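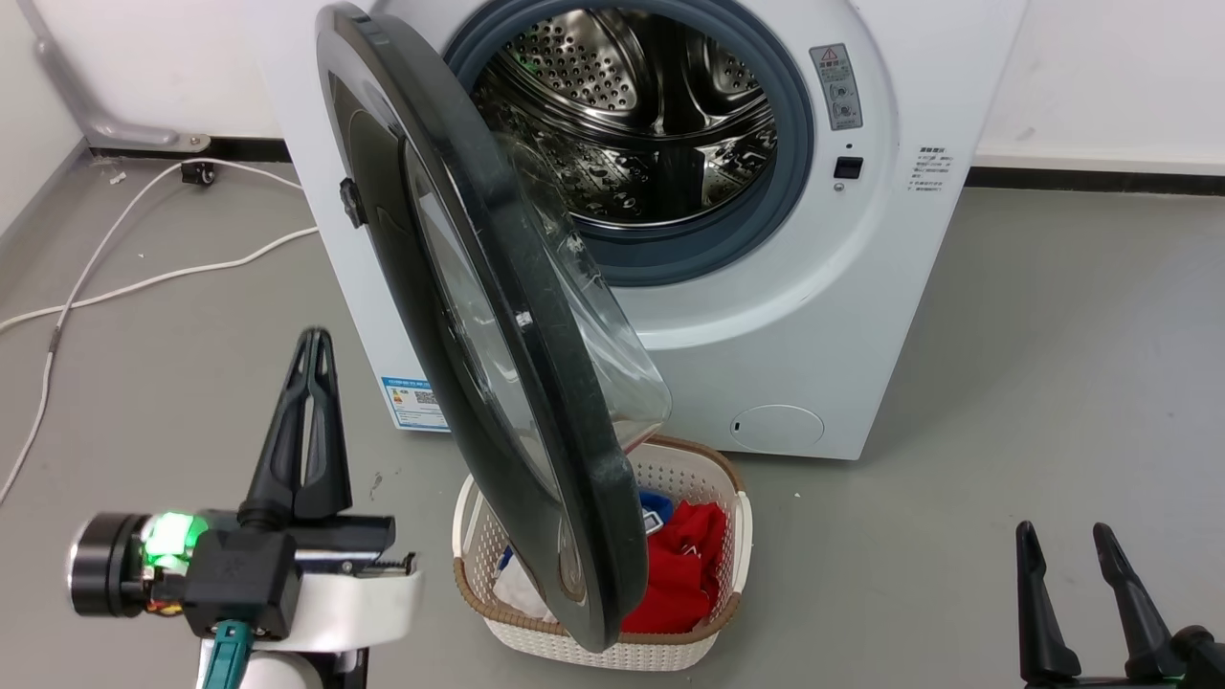

4. Laundry Time and the Shape of the Household Day

4.1 Why we asked about washing

When we first sat down to plan the Girkdale interviews, laundry was meant to be a small item near the end of the schedule, tucked between shopping and the care of pets. We had expected cooking to carry most of the weight, as it does in so much of the earlier writing on housework, and we had written our opening questions with the evening meal in mind. It was the people we talked to who moved us off that plan. Again and again, when we asked somebody to walk us through an ordinary day at home, the washing came up before breakfast did, and it kept coming back, in little pieces, right through to bedtime. By the second month of fieldwork we had rewritten the schedule and given laundry a section of its own.

We think this is worth dwelling on, even at the cost of a little patience from the reader. A meal has a beginning and an end that most people in a home will agree on. A load of washing is a much looser thing. It starts when somebody notices that the basket is full (or that the school shirts have run out, which several parents told us is the real signal), and it is over only when the last pair of socks has been matched and put in a drawer, perhaps three days later. In between there are long stretches in which a person is not doing laundry at all but is still, as one mother put it to us, "keeping it in my head."

4.2 Homes and diaries

The material in this section comes from 292 households in three places: the old mill town of Girkdale, the newer estates at Barros, and the farming villages that lie along the road to Jorkov. Each household kept a time diary for 16 days, and the adults in it were then invited to a long interview, usually at the kitchen table. Taken together, the diaries hold 2236 separate entries that mention washing, drying, folding, ironing or putting away. A front-loading washer of the general kind that came up in most of our interviews appears in Figure 4.

Figure 4. A front-loading washing machine with the door open and a laundry basket on the floor in front of it.

The entries were read and sorted by hand. Fatos Perić took the Girkdale and Barros diaries and Iolanda Andrade took those from the villages, and we then traded piles and went through them a second time. Where we disagreed we talked it over until we had settled on a reading, and those talks were among the happiest hours of the whole project. A good many of the ideas below were first tried out in them.

We should say a word about what the diaries leave out. People write down what feels like an activity, and a great deal of laundry does not feel like one. Carrying a towel downstairs on the way to answer the door hardly seems worth a line. Our figures for time spent are therefore almost certainly too low, and we have leaned on the interviews wherever we could to fill in the gaps.

4.3 Starting, waiting and being at home

The most common pattern in the diaries is one we came to call the anchored morning. A load goes on early, often before anyone has left for work, and whoever is staying behind then arranges the next hours so as to be within reach when it finishes. Nobody is required to be there, of course, and modern machines will wait quite happily. Yet people spoke with real feeling about wet clothes left sitting, and they planned short errands before long ones so that they could get back in time. A retired bus driver in Barros told us that he does his vegetable shopping during the wash and his visit to the library during the drying – never the other way around.

In the Jorkov villages the weather does much of this work. Nearly all of the homes there dry outdoors from May onward, and the day's washing is decided by a look out of the back window at breakfast. Two sisters who live on opposite sides of the same lane described calling each other when the first drops fall, a habit they had picked up from their mother. In Girkdale, where many of the houses have only a small yard and the hills bring sudden rain, we heard far more about racks, radiators and the backs of chairs, and a fair amount of mild grumbling about the dampness that goes with them.

Evening loads make up a smaller share of the entries, but they tell us something useful. They cluster in homes where all the adults work away during the day, and they are very often started by a different person from the one who unloads them. In the interviews this handing over was described in warm terms by some couples and rather cool ones by others. What mattered most, so far as we could tell, was whether the handing over had ever been spoken about. Where it had, even briefly, both partners tended to give us the same account of who does what. Where it had not, their accounts could be so far apart that we went back to check we had the right pair of diaries.

4.4 The trouble with folding

Folding has a place of its own in the material, and we had not seen it coming. Gullik's older study of village kitchens mentions it only in passing, as a quiet task fitted in at the end of the day. Our own participants had strong opinions about it. For 8 of the households in Barros it was the one chore that was always done in company, usually in front of the television, and grown children who had moved out would still pick up a pile and join in when they came to visit. Others put it off for as long as they decently could and dressed straight from the basket. We take up this difference again in Section 5, where we set it beside what the same families told us about washing dishes.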